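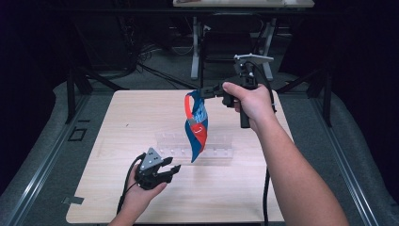
Informe de avance, 2025-08-17
Para: Märta Berge
Gira de despedida de Barreto

Voy rápido, salgo ya para Moltdale. Contrato con Fliltent firmado, por fin. Quedan 12 fechas, 8 con sala confirmada. La cantante sigue sin querer entrevistas, solo el comunicado en su web; Catrin Gape insiste con la tele pero de momento no.

Entradas: 92 por ciento vendido en la primera ciudad. Del resto faltan datos, los pido mañana. Aparte, 300 invitaciones de prensa sin repartir.

Pendiente: el seguro y el segundo pago de Trirnon, que va con retrasso. Sin eso no puedo cerrar diciembre. Necesito respuesta tuya sobre el autobus.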